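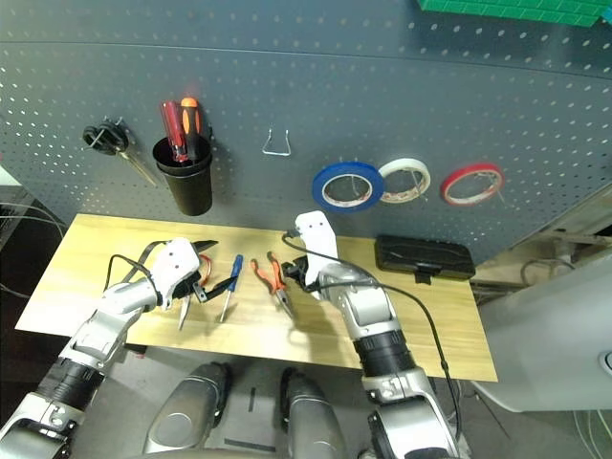 Plidel 移动式羽毛球网柱(配重款)
现货,一对起售,单根不卖
首页 > 球场器材 > 羽毛球 > 网柱球网

先说重点。老款停了,页面还没来得及全换,参数前后对不上的,以文字为准。新款底座加宽,轮子换成带刹车的,收线器从外挂改成内嵌。价格没动。

适合谁
学校馆、社区馆、租场地打的俱乐部。地面不能打孔的,或者一块地上午羽毛球下午篮球那种。要埋地孔的固定柱看另一页,别下错单,上个月退了两单都是这个原因,运费很贵的。
家用院子不推荐,太重,也没必要。院子里玩买折叠架就行。

规格
柱高:1.55米,从地面量到网绳过线槽
柱身:方管,喷塑,墨绿或白,下单备注,不备注发墨绿
单根重量(含配重):63公斤
不含配重:26公斤
轮子:每根底座4个,两个带刹车
收线器:内嵌棘轮,手柄可拆
底座防滑垫:橡胶,已装好
颜色有批次差,补单柱配不上原来那批的颜色,提前说一声

装箱
柱子两根,分两箱
配重块单独一箱,走物流不走快递
手柄两把(一把备用,之前老有人弄丢)
内六角扳手一把
绑网带一包
球网不含!!球网不含!!每周都有人问。要网往下看。

安装
一个人能装,两个人快。手脚麻利的十来分钟。

先把底座推到边线位置,刹车踩死,再放配重。顺序别反。反了也能装,就是推起来费劲,地胶容易压出印子。

配重块有箭头,箭头朝场外。四颗螺丝先都带上几扣,别一颗拧到底再拧下一颗,不然最后一颗对不上孔。都带上了再对角拧紧。

网绳从过线槽走,绕收线器三圈以上。少于三圈会打滑,打滑了不是质量问题哈,重新绕。绕的时候绳子一圈挨一圈,别叠着,叠了以后松网会卡。

收线器收到网顶绷直,中间高度1.524米,柱子那头1.55米。中间低了就再收两齿。收过头柱子会往里倾,看柱身垂不垂直就知道了,退一齿。

侧边绑网带上中下各绑一道,网和柱子之间不要留缝。
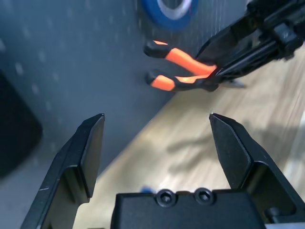 拆的时候反过来,先松收线器,棘轮片要按住再放,不要直接一弹。弹手很疼。手柄拆下来放好,别插在柱子上过夜,小孩会去摇。

推动之前把配重卸掉还是不卸?短距离,同一个馆里换片场地,不用卸,刹车松开,人站柱子后面推底座,不要推柱子上半截。过门槛、上坡、进电梯,卸。

球网
Leclerc 比赛网,深棕色网身,白色包边,长6.1米,宽0.76米,单张328元。和网柱一起拍不另收运费,单拍收。
网绳是包胶的,比棉绳耐磨,冬天会硬一点,1月份收到的客户有说绳子弯不过来的,室内放一晚再装。
训练网也有,便宜不少,网眼松,打两季就该换了。要的话问客服,页面没上架。
排球网别往这个柱子上挂。高度不对,拉力也不对。问的人不少所以写一下。网球也不行。

保养
一个月看一次螺丝,松了就紧。
棘轮每学期上一点点润滑油,一点点就够,多了滴地胶上很难擦。
轮子缠头发、缠线头,拿剪刀剪掉,别硬推。
喷塑面磕掉了漆,可以买同色补漆笔,也可以不管,方管内外都做过防锈处理,室内用没什么影响。
不要放泳池边。潮气大的地方轮轴先生锈。之前有个馆放在更衣室过道里,一年不到轮子就转不动了,不在保修范围。
防滑垫脏了用湿布擦。不要用酒精,会发硬。

配件(单卖)
手柄
带刹车轮、不带刹车轮,按个卖,拆旧轮要扳手
防滑垫,一套两片
过线槽护套,白色黑色
绑网带,一包
配重块暂时缺货,补货时间等通知,别催,催了也没有

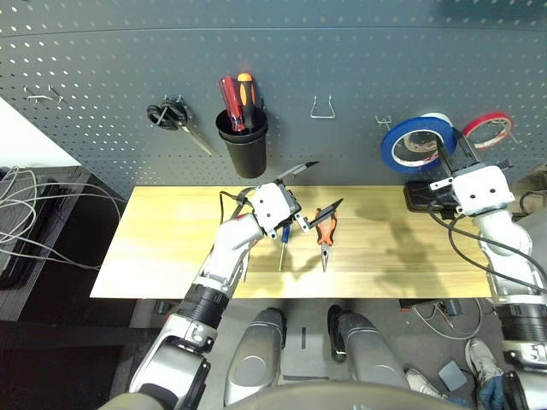 工具挂板和台面,右边挂着胶带

买家说
Zultside 羽毛球俱乐部,场地管理 Brock Sandhu:
“我们馆晚上七点以后四片场,之前那套老柱子一收网就往里歪,打到后半场网顶能低下去一截,双打的人天天吵。换了这个以后网是稳的。缺点是真重,第一次搬的时候没看说明,带着配重上台阶,腰酸了两天。建议把配重单独卸下来这句话写大一点。”
(已写大,见安装那段。好吧没有写大,网页改不了字号,等下次改版。)

另一位没留名的:收线器手柄刚用的时候紧,用两周就顺了。白色那款容易显脏。
还有一位:物流送到了门口不帮上楼,差评给物流的不是给柱子的。
还有一位问能不能喷俱乐部名字。可以,加钱,只喷柱身朝外那面,十对起做,工期另算。图要矢量文件,手机拍的队徽做不了。

常见问题

能用在室外吗?
没风可以。有风网兜风,柱子不倒网也乱晃,球也没法打。淋雨不行。

木地板会不会压坏?
防滑垫下面垫平就没事。有沙子的话会划,推之前把地扫一下。新铺的地板等胶干透再上。

两片场地并排,中间能不能共用一根柱子?
不能。收线器只有一侧。两片场用两对。

小朋友训练想降低网高怎么办?
这款不可调。可调的是另一个型号,柱身有刻度,重量轻一些,收紧程度也差一点,打比赛不要用那个。

柱子放边线上还是边线外?
双打边线上。打单打也放双打边线上,不用挪。底座往场外伸,不进场。底座朝场内摆的是装反了,转过来。

有没有比赛认证?
没有做。正式大赛主办方一般自己指定器材,买之前跟主办方确认。校内赛、区里业余赛用的客户很多,没听说被拦的。

能不能只换底座,柱子还用老款?
不行,接口孔距改了。老款配件库存里还有一点,手柄和轮子有,底座没有。

收到少了螺丝?
先翻配重那箱的泡沫底下,十次有八次再那里。真没有就拍照发过来,补寄。

发货和运费
仓库下午三点前付款当天出,三点后第二天。配重走物流,比柱子晚到一两天正常,别一收到柱子就说少件。
偏远地区运费另算,先问再拍。
学校要先货后款的,走 Ploltetti 那边签单,他们是我们的区域代理,发票、验收单、三方报价都能出。流程长,学期末特别慢,想开学用就早点提。
海外单目前只接整托盘。

验货
签收前看外箱。箱角破了先开箱再签。柱身弯、底座变形,当场拒收,不要签完再找我们,签完了物流不认,只能慢慢扯。喷塑面小划痕不影响使用,介意的拍照,给补漆笔。

保修
柱身底座保三年,收线器一年,轮子、防滑垫、绑网带算消耗品不保。人为摔的、车撞的(真有)、挂了别的网拉弯的不保。保修凭订单号,外箱不用留,占地方。

退换
没组装过的七天内可退,运费自理。配重那箱运费不便宜,想清楚再拍。
喷过字的不退。
颜色拍错可以换,来回运费您出,按装过的不换。

联系
订单和报价找 Suha Mahasneh,上午九点到下午五点半在线,中午吃饭回得慢。批量直接发邮件,写清楚几片场地、什么地面、要不要网、送到几楼有没有电梯,写全了一次就能报出来,省得来回问。
安装问题先看上面那段,看了还不行再打电话,最好人站在柱子旁边打,我们问哪颗螺丝您能看到是哪颗。

相关产品
可调高度训练柱
埋地式固定柱
裁判椅(铝合金,可折)
记分牌,翻页款,电子款缺货
捡球筒

页面规格如有更新以收到的说明书为准。说明书中文页第二页重量印错了一个数,看这里的。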